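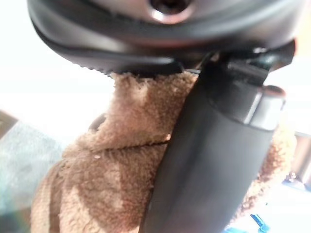 Right gripper from the wrist camera, with the brown test piece up against the housing.

Clikska Gripper Service Kit
Reviewed by Archie Gunn

I look after the humanoid at Nernstead, which has a five-fingered hand on the left arm and a gripper on the right. The gripper gets most of the handling work and most of my time. I have used the Clikska kit on it since March.

The kit is a zip case with a torque driver, 9 bits, two nylon brushes, a pair of bent tweezers and a tube of thread lock. The driver is the best part. It is short enough to use with the arm at rest, and it clicks clearly at the set value. My old one had to go in at an angle, and I rounded two screws with it before I gave up.

The brushes are good too. Fuzzy items shed, and the fibers collect along the lower lip of the housing. I power down, open the gripper by hand and brush from the middle outward. The stiff brush does the lip and the soft one is for near the lens. The tweezers are too thick at the tips for the joint at the top of the finger, so I still use my own.

I check the finger screws every 2,000 cycles and clean at the end of each shift. Cleaning takes roughly five minutes. After any finger change I run the gripper empty, then on a soft piece at low force, and watch the wrist camera while it closes.

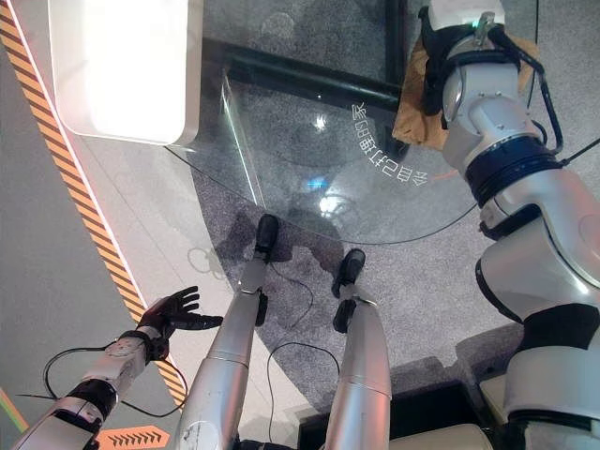 View from the head camera, with the right arm at the glass table and cables on the carpet between the legs.

Cables are where the kit falls short. It comes with a handful of small hook-and-loop ties that are fine at the wrist but won't go around a forearm. Calum Galbraith, who shares the machine with me, bought a roll of wider Sternar strap and we cut it to length. Leave enough slack at the wrist for a full turn, and move the arm through its range before tightening anything.

The case is poor. The zip stuck in the second week and the bits fall out of the foam if you carry it upright. Refill thread lock is sold separately, and the tube is small.

I would buy the driver and brushes again. If you already own a decent short torque driver, get the brushes alone.

Rating: 4 out of 5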